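Comwood Zavivia mattress topper, double

Home > Bedroom > Toppers and pads

In stock, last few of the old cover colour. New covers due June.

Right, the Zavivia. Our best selling topper and the one we get the most emails about so here's the lot in one place.

Foam core, soft side and firm side, flip it whenever. Cover zips off on three sides (not four, people keep asking). Elastic straps at the corners, wide ones, the thin ones on the old model used to snap. Sorry about those.

Size: standard double. Also in single and king, see drop down. Small double has gone, Brokon stopped cutting the foam for it and we havent found anyone else yet.

Thickness: 70 mm. Add that to your mattress depth before buying sheets. Ordinary fitted sheets are fine on most beds, deep mattress you'll want the extra deep.

Washing: cover only. 40 degrees, no softener, line dry. Do NOT put the foam in the machine. Spills, sponge it and stand it on its side by an open window.

First night: comes rolled and squashed. Cut the outer bag with scissors, carefully, foam is right behind it. Leave flat overnight. There is a smell. It goes.

Too warm? Some say yes in summer. Cotton sheet on top, thin quilt, helps a lot. Flip to the firm side too, you sink in less.

Price: 74.00 inc VAT. Second one in the same order gets 2.00 off, not much I know but postage is what it is.
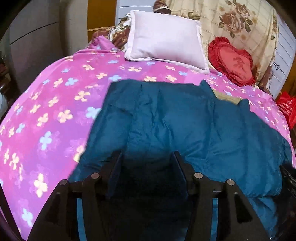 Flowered sheet in pink and purple, with a folded teal layer on top. Bedding not included.

Delivery: 2 working days mainland, longer for islands. Courier wont take it upstairs, ask a neighbour.

Returns: 70 nights if you keep the bag. It doesnt need to go back in the bag rolled, just folded and taped is ok.

Goes with: Vukadinović slatted base, Comwood pillow (soft / medium), zip cover spare.

Spare straps now sold seperately, see Parts.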